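Print this page | E-mail this article

4.2 Changes to the patching job

Before the cell was set up at Lumbao, two technicians did all the cable patching by hand, 200 racks per quarter. Since September the arms have done the repeat work, and the technicians set up each rack and check it afterward.
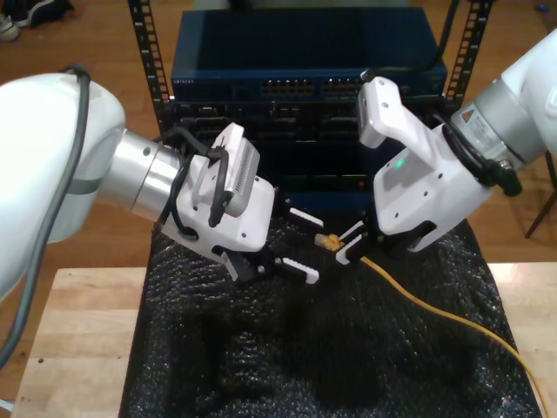

Technicians told us the hardest part to hand over was the last inch. A person feels a plug seat and stops pushing. With the arms, one gripper brings the yellow Ethernet connector up in front of the rack while the other stays open, and the technician watches both. Chanida Wongsuwan called this "more tiring than doing it." We logged 302 stoppages in 1,224 insertions. Most were cleared by the technician on shift, a task missing from the job description.

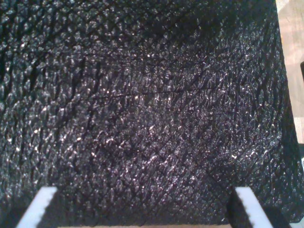

Figure 4. Gripper fingers close to a black textured surface.

We use cookies to improve your visit. Accept | Settings

Comments

K. Cele: Did pay change along with the duties?

rackmonkey: Same at our site. Watching is the job now.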